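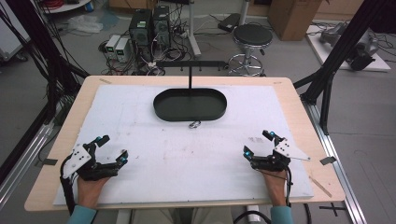
Figure 1. Work surface for the ring exercise: oval tray, upright post and small metal ring or clip, with a hand-held gripper at each hand.

Sellgate Institute of Technology
Household and Shop-Floor Automation, Session 6
Handout prepared by Thiện Kiều

1. Purpose of the session

Students will consider whether machines can yet perform the small chores that fill a working day at home or in a shop. Moving a ring from a table to a hook is one such chore. A person gives it little thought. A machine must find the ring, close two fingers on a thin edge, lift it without tipping it over, and bring it to a hook of much the same size.

2. What is settled and what is open

Machines have long done well where every part arrives in the same place and at the same angle. Household work seldom offers this. Items are shiny, soft or partly hidden, and they are rarely put back where they were found. The course therefore separates three questions – can the task be done once, can it be done repeatedly, and can it be done in a room the machine has not met before. Most published claims answer the first question only.

3. Class trial

In the August trial at the Werumham laboratory, students logged 21 attempts at placing a ring, of which 18 were completed. The three failures all occurred at the first grasp. Please read the trial notes by Sakda Kaewmanee before class and mark any point at which a person would have corrected the error by touch.

Figure 2. The ring beside the tray wall, ahead of the gripper fingers.
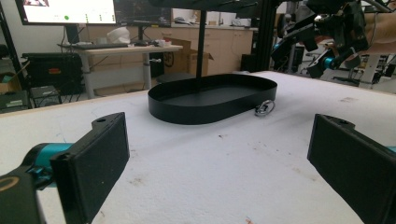 Should a shop plan to hand over its sorting and hanging work to machines now?
Only where the items are few in kind and someone is on hand to deal with errors. Mixed work should stay with staff for the present.

4. Assignment

Choose one chore from your own home or workplace. In no more than 948 words, list its steps, state which of them depend on touch, and say how you would judge success. Submit the paper to the course office before Session 7.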